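Vombridge robotics club enters Hasby Stacking Cup, has yet to drop anything on a foot

Press release, for immediate use

Vombridge Sixth Form's robotics club will compete in the Hasby Stacking Cup this March, in a category where the robot, the table and the blocks all live inside a computer. The club's budget is said to be delighted.

The task is to put one red cube on top of another with a simulated arm. A toddler can do it. The club has spent nearly 70 lunchtimes on it, and its entry, named Plevel after a typing error in the first line of code, now has opinions about which cube should go first.

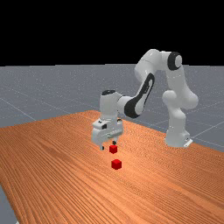
Danilo Dimaculangan said the hard bit was letting go. Closing the fingers took the club a fortnight, he said, and opening them again without flinging the cube towards the horizon took the rest of the autumn term.

Under the cup's rules each team submits its program by noon and may not touch it again. The organisers then run it with the cubes in starting positions the students have never seen. Nine schools have entered, and teams may have up to six members, which in Vombridge's case means two who write code and four who stand behind them and sigh.
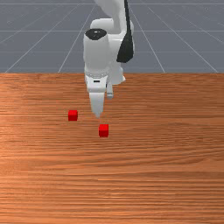
One parent asked at the open evening whether the students would be better off with a real robot, and was told that they would love one, and did she have one.

The club meets in room Ventura, the smaller of the college's computer rooms and the one with the working radiator. Members start each session by moving the cubes somewhere awkward and seeing what Plevel makes of it.
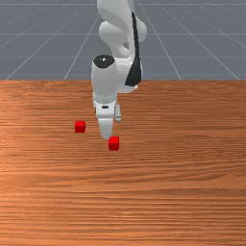

Results are logged on a shared spreadsheet, including the bad ones, which have their own tab and a good deal more colour coding. New members are welcome at any point in the year – no experience is needed, though patience helps.

Press enquiries should go to the college office, marked Robotics Club.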